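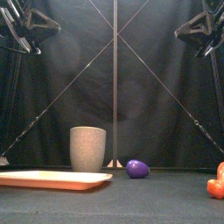
The Purholm Duo over its table, with the tray, the speckled cup and a couple of the smaller bits.

I've had the two-arm kit from Purholm set up at our Stutlow workshop since November, and people keep emailing to ask what it's like to live with, so I'm putting it all on one page.

You get a pair of arms with grippers, the frame, the black curtain for the back and a cloth-like dark top for the table. The whole lot is £2,970, delivered. The curtain sounded like padding to me when I read the list, but I wouldn't be without it now (our back wall is all shelves and coat hooks, and it was a nightmare on video).

Putting it together took Fiifi Odoi and me most of a weekend. The frame is held square by crossed wires with tensioners on them, and my one real tip is to do those up a little at a time, going from side to side – I cranked one right down first and we had to start again! There are 217 fixings in the box, bagged by size, and the bags are labelled properly, thank goodness.

We mostly use ours for tidying jobs: pick up the purple thing, put it on the orange tray, move the cup out of the way, that sort of stuff. Smooth rounded shapes are the hardest for our pair, and they'll roll if you come in too fast. Slow the closing speed to 7 on the dial and it's a different machine. Cups are easy by comparison, as long as you leave a bit of space between them and the tray.

Moans? The cables could be longer, and the printed guide skips the bit about parking the arms. Roksolana Hladun on the Purholm help desk sent me the missing page the same afternoon, and I'm happy to pass it on.

Ours came with 18 months' cover on the arms and grippers. The curtain and table top aren't included in that, so keep your coffee well away.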